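Open day at the Hisamberg textile works

We had a free morning on 2nd June and the works at Hisamberg had its doors open, so we drove over. The site belongs to Eklund, who make and finish knit goods there, mainly T-shirts, polo shirts and light sweaters. Entry was free. Parking was 5 for the day, paid at the gate, coins only. The lot was half full when we got there and had a line by the time we left.

Tours leave from the old loading dock in groups of 12. You get a sticker with a number on it and wait until it is called. We waited long enough for a coffee, which was weak but hot.

The first stop was the yarn store. Cones are kept on tall racks and sorted by dye lot, and the guide explained that two cones of the same shade from different lots are never used in one shirt. Next was the knitting hall, which is loud. They hand out foam earplugs at the door and you should take them. There are 24 circular machines in there, and the fabric comes off each one as a tube. Most of the machines are from Dromora and have been in the building longer than the present owners.

Cutting was closed to visitors because of the blades, so you look at it through a window. We moved through sewing quickly. One operator was putting in neck ribs, and it was hard to follow her hands.

The part I liked best was the finishing room. Shirts get washed, dried, pressed and folded there, and there were sample pieces out on tables so people could see the difference between a garment before and after pressing. The guide talked about heathered knits for a while. Because the yarn is already mottled, small marks and uneven color don't show as much, but creases do.

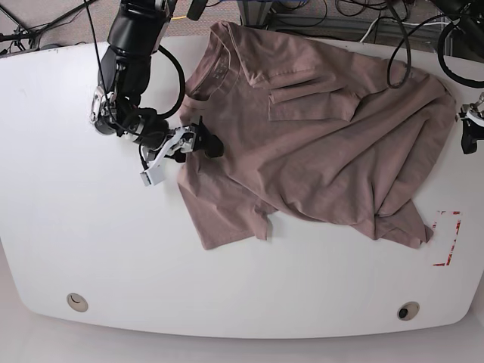 Mauve-pink T-shirt on one of the white tables, with one sleeve folded back over the body.

She also went over neck labels. A lot of their shirts now have the label printed straight onto the fabric inside the collar. It saves a sewing step and doesn't scratch. The drawback is that it can fade, and they test for that over repeated washes.

Folding was shown the way the shop orders it: face down, sleeves in, sides in, then up from the hem in two turns. Visitors could try it. Mine came out lopsided. The children in our group did better than the adults.

The last stop was packing, where the folded shirts go into paper sleeves from Skimex and then into cartons. Until March they used plastic bags. The paper tears more easily, according to the guide, but stores prefer it.

The factory shop is by the exit. Seconds were 9 each, mostly with a crooked hem or a small fault in the knit. I bought two in gray. Sizes run small, so try them on. There is no changing room, just a mirror by the register.

Allow most of a morning. The floors are level except for the steps at the dock, and there is a ramp around the side if you ask. Restrooms are in the office building across the yard.

3 comments

knitwit52
Is the shop open on normal days or only for the open day?

marlow_b
We went last year and cutting was closed then too. Pity, it's the bit I wanted to see.

Tess
Thanks for the tip about the ramp. Do they let strollers into the knitting hall?

This site uses cookies to remember your settings and count visits. Accept | Manage settings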